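I want to write some words in favor of the Zomance arm kit, and some words against the way it is sold. Both are from my own experience. We have had one in our office in Ditunwood for long enough that the first excitement is finished, and this is the best time to judge a machine.

The offer is simple. For 400 dollars per month, Zomance rents you an arm with a gripper, a controller and a support line, and after 300 hours of operation they exchange the gripper without extra cost. You do not need to sign for many years. For a small office like ours, this is the first offer I have seen that does not assume we are a factory.

I think the price is fair. The arm is solid, it moves quietly, and my colleague Erlinda Tan learned to guide it by hand in one afternoon, though she has never written a line of code. The ribbed cover on the arm is a good idea also. It keeps dust out of the joint, and it is kinder to a sleeve or a finger than bare metal.

My complaint is about the word "ready." The brochure says the kit is ready for any office. I believe the people who wrote this sentence have never looked at an office floor. Offices are full of wires. Some are thick and stay where you put them. Others are so thin that they almost disappear on a dark carpet, and they make a loop every time a person moves a chair. The camera on the arm sees a box or a bottle very well. With thin wires I have much less trust in it, and the manual gives the whole subject 2 paragraphs.

Jonalyn Navarro, from the Zomance sales office in Clondosbridge, answered my letter politely. She wrote that the customer is responsible for preparing the area, and that they offer a preparation visit, called Castillo, for one payment of 3000 dollars. I respect that she replied so fast. I do not accept the answer. If a product needs a visit that costs more than seven months of rent, then the visit is a part of the product, and it should be written on the first page together with the monthly price.

Some readers will say that tidying wires is common sense and no company should have to teach it. I agree with one half of this. We should keep our floors in order, with or without a machine. But a seller who goes into many offices knows the usual problems, and a buyer who rents for the first time does not. The knowledge is cheap to share. One printed page would be enough for me, with good pictures and plain words.

Would I rent it again? Yes, and we will keep ours at least until October. I would only ask more questions before I sign, and I would ask them standing next to my own desks, looking down.

For other small offices that consider the same kit, I put my advice as a short list.

1. Ask for the full price in writing, with the preparation visit included or clearly refused.
2. Walk over the floor where the arm will reach, and look at every cord from its beginning to the outlet. A floor outlet deserves special care, as the cords lie open on the carpet before they reach it.
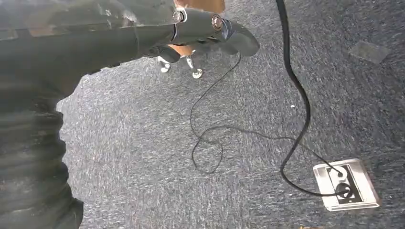
3. Let the person who will use the arm every day try it before you pay, and listen to this person more than to the brochure.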